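Keeping a craft table clear (and pale!)
Last updated: January

plornetti_29
I've finally cleared my cutting table, all of it, after what felt like most of the winter, and I'm ever so pleased. Now I can't decide whether to leave the top off-white or cover it with one of those dark mats from Griltora. My sister-in-law says pale shows every mark. She's right, but I do like being able to spot a dropped pin!

Ambrosio
Keep it pale, please. I had a dark mat for years and lost black thread on it every single evening. I wipe mine down after tea with a damp cloth and a drop of washing-up liquid, and it takes no time at all.

mossandtwine
I'm afraid I disagree with Ambrosio (sorry, love). Pale tops glare something dreadful under a lamp, and by nine at night my eyes are sore. A mid-grey mat suits me far better.

Ambrosio
Fair enough, but turn the lamp to the wall and try again before you spend any money.

plornetti_29
I'm leaning towards pale, then. A smooth off-white top, with the odd blue or black thing towards the edges and the middle left free, is just how I like to work.

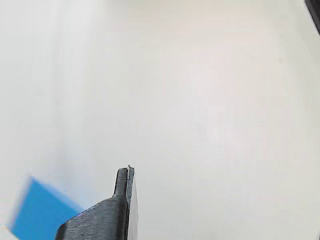

What to do with the bits at the edges

mossandtwine
A shallow tray, and be strict about it. Mine came from Promance and it's full again already, so perhaps don't copy me.

Reader comments

quiltingjan107: Team pale here, lamp and all.
tidybee: Grey mat for me. Pale is lovely until somebody puts a mug down.

Contact us | © Plornetti Craft Forum | Back to top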